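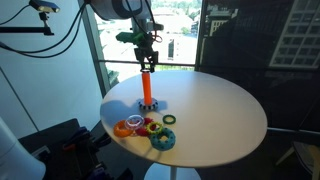 I have been putting off the equipment budget for next year since the summer, and this month I finally sat down with the spreadsheet. The total I can spend is 4000 pounds, which has to cover spares, consumables, furniture and anything new. The arm and gripper are paid for, so they stay out of it. What surprised me was how much of the list came from small things. The green printed mount above the gripper is a good case. A part like that costs very little in filament, but I had never put down a figure for the printer, the failed prints or the evenings spent drawing it. The toys are the same. A peg on a base and a handful of rings look like pocket money, until you want smooth ones, spiky ones, a clear one and a fat one with bumps, and they all come from different shops with separate postage.

So this year I have given the small things their own line. It is set at 1000 and covers filament, screws, cable ties, toys and anything else under 30 pounds a go. If it runs out before the spring I will know the figure was wrong and change it.

The next line is gripper fingers. I asked two suppliers for prices on a spare pair. Ranell came back the same afternoon with a quote and a delivery time of 34 days. Lultside were cheaper, but they wanted a minimum order of four pairs and would not say when they could ship. I am going with Ranell. With one set of fingers, a broken joint stops everything, and I would sooner pay more for one pair I can put in a drawer.

Cables come after that. I left them out last time and ended up buying them one by one at full price. I have now measured every run and added a spare for each length. Giltik sell them by the bag and the quality has been fine so far. I also want proper clips for the wall, and those are going through the small things line.

I looked at a second table too. A round one is pleasant to work at, but you can't clamp much to it and it is awkward to mark out positions that you can find again the next morning. Vondráček make a square bench with slots in the top that would suit me very well. It would also take nearly half of what I have. I asked for the price without the drawers and it hardly moved, so the bench is on the list for the year after. For now I will make a paper template with the positions drawn on and tape it down.

Blinds are the one thing I had not planned for. With a big window behind the table the daylight changes all day, and the shadows move with it. I priced up a plain roller blind and it was less than I feared. It goes in this year, along with a decent lamp.

That leaves a bit over, which I am keeping back for repairs. I have been told I should spend it before the year ends, but I did that last time and then had to ask for more in February when a power supply went.

The Ranell order goes in first because of the wait. The cables and the blind can follow once I have checked the measurements again.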